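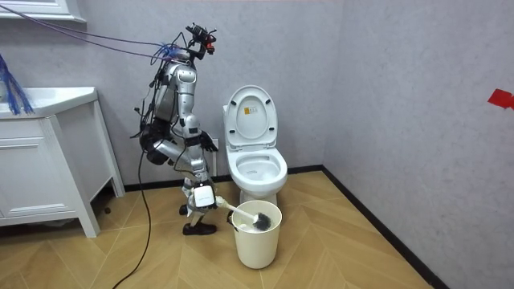

The toilet brush at its holder, lid of the toilet raised, in the small bathroom.

Search this site
Type and hit enter

3 August 2022

Readers of this blog will be aware that the small bathroom has been the subject of several entries since June. The present entry concerns the toilet brush and its holder, a matter on which I have received more correspondence than on the flooring and the vanity combined.

The previous brush was purchased with the house. It had a short handle and stood in a shallow dish behind the bowl, where it could not be reached without kneeling. It was retired in June. The replacement has a long white handle and dark bristles, and it is kept in a cream-white cylindrical bin on the floor. I had intended to buy a matching white bin. Mr. Rory Strachan, who supplied the vanity and has firm views on such things, advised that no two manufacturers agree on white and that a slight difference would look like a mistake. Cream was therefore selected on purpose. I remain undecided as to whether visitors perceive the difference.

The following procedure has been adopted in this household and is recorded for those who asked.

The lid and seat are raised before anything else is done. Cleaner is applied under the rim and left to stand for 9 minutes. The bowl is then brushed from the rim downward, with the outlet last. The brush is rinsed in the flush and held over the bowl until it stops dripping, after which the handle may be laid across the bowl with the seat lowered onto it for a further 5 minutes. Only then is it returned to the bin. The bristles should be guided in at an angle and the handle brought upright afterward, as a brush dropped in from above will strike the rim of the bin and spatter.

The bin itself is emptied and washed once a week. This step is the one most often omitted, and I include myself in that observation. Water collects at the bottom of any closed holder, and by the second week it is unpleasant. A folded paper towel placed at the base has been suggested by Eftychia Spanos. I tried it for two weeks and have discontinued it, as the towel came apart and was harder to remove than the water.

With regard to position, the bin may be brought in front of the bowl while cleaning is under way. At other times it belongs to the side, between the toilet and the wall, where it will not be kicked at night.

Several readers have inquired about the floor. It is light wood laid in a herringbone pattern, and I am aware that wood in a bathroom is not universally approved of. Onni Hyvönen wrote at some length to say so. My experience to date has been satisfactory - provided that drips are wiped up promptly and the bin is not left standing in a wet ring. A dry cloth is kept in the vanity for this purpose. Wet mopping is not permitted in this room.

The small yellow label on the inside of the toilet lid has not yet been removed. An attempt was made with warm water and a thumbnail, without result. Recommendations for a remover that will not dull the surface would be received with thanks.

The next entry will address the extractor fan, which has been making a noise since Sunday.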